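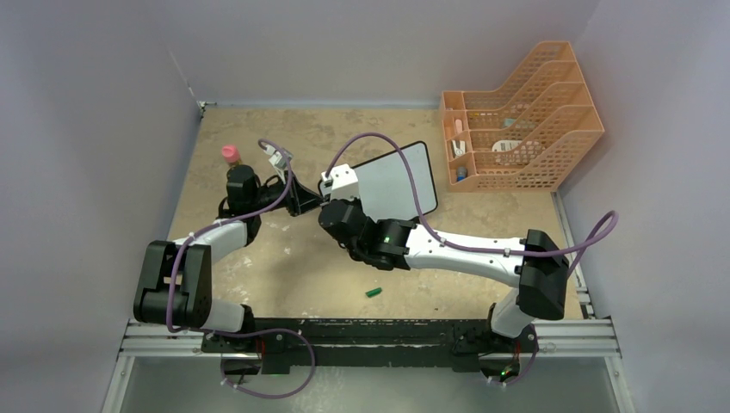 Unit 4: Costing a two-arm bench cell
Course handout, Xuelian Yin
Revised 18/04/2018

The arms are the first line of any quotation and the easiest to get right. Most student budgets go wrong further down the page. For the cell in this unit, price the following under separate headings.

Mounting. Both arms bolt to one long plate on an aluminium rail. Ask for the rail and plate in one order, drilled to match the bases. Plamex and Hultiteck both quote for this, and their delivery times differ, so write down both.

Enclosure. Walls on three sides, open at the front. Plain panels in a pale colour will do.

Work surface. Treat the board as a consumable. It stains and gets marked, and you should budget for 2 replacements a year.

Cameras. One on each gripper, with its bracket. Brackets are often left off the quotation.

Cabling. The run to a gripper camera has to follow every joint and still leave slack for the elbow to turn. Measure along the arm, then add 95 cm. Include cable ties.

Test objects. Bottles, small boxes, a flat board to hold, a desktop organiser to put things in. Allow 300 for the year and keep the receipts.

Spares. Gripper jaws and one camera cable per arm.

Qianru Xiong's worked budget from February is in the course folder. It leaves out delivery, which you must include.

For next session: bring a one-page budget with a supplier named against each line. Work in pairs. Questions about the Welteo price list go to Wenjie Zheng.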